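How to get tea and coffee stains out of mugs

Posted Wednesday, December 19, 2018

Tea and coffee both contain tannins, and tannins stick to glaze. A mug that is used several times a day and only rinsed in between will build up a brown film in a few weeks. Washing-up liquid shifts grease well but does little to this film, so scrubbing harder with a soapy sponge mostly wears out the sponge.

What you need

Bicarbonate of soda
White vinegar
A soft sponge or cloth
A teaspoon
An old toothbrush for handles and rims

A 300 g tub of bicarbonate will do a whole cupboard of mugs with plenty left over. Supermarket own-brand is fine.

Light stains

Wash the mug as normal and tip out the water, leaving the inside damp. Put a teaspoon of bicarbonate in the bottom and add a few drops of water until you have a thick paste. Rub it round the inside with the sponge, using small circles. Most of the film should come away in under a minute. Rinse well, as dried bicarbonate leaves a white bloom that tastes salty.

Use the toothbrush where the handle joins the body. Drips run down the outside and collect there, and a sponge slides straight over them.

Heavy stains

If the paste leaves a brown ring behind, soak the mug. Put in two teaspoons of bicarbonate, fill to the brim with hot water from the tap and leave it overnight. The ring is usually just below the rim, so filling it only halfway is a waste of time. In the morning, pour the water away and go over the inside with fresh paste.

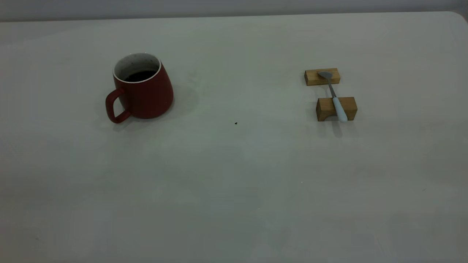
A red ceramic mug, with a spoon resting on wooden blocks.

Spoons pick up the same stains, mainly in the bowl. Stainless steel can be treated with paste in the same way, but dry it straight afterwards or you will get water marks. Don't use paste on silver plate – it is abrasive enough to dull the finish over time.

Limescale

In a hard water area some of what looks like tea stain is limescale with tea on top. It feels rough under a fingertip. Bicarbonate will not dissolve it. Fill the mug with equal parts white vinegar and warm water, leave it for an hour, then rinse and go back to the paste. Don't put the vinegar and the bicarbonate in together. They fizz, but they also cancel each other out and you end up with slightly salty water.

Never mix vinegar with bleach or with any cleaner containing bleach. The mixture gives off chlorine gas.

What to avoid

Wire wool and green scourers scratch the glaze, and the next lot of stains will take hold in the scratches. Go carefully with mugs that have gold or silver trim, or a printed pattern that you can feel with a fingernail. Keep the paste to the inside of these.

Travel mugs

Take the lid apart first and remove the rubber seal. Soak the seal and lid separately in warm water with a spoonful of bicarbonate for an hour. Leave everything to dry fully before putting it back together, as a damp seal soon starts to smell. Check the maker's instructions before soaking the body of an insulated mug – some should not be left under water.

Keeping stains away

Rinse the mug as soon as you finish your drink and don't leave the last inch sitting in it. A quick rub with paste once a week takes care of the rest.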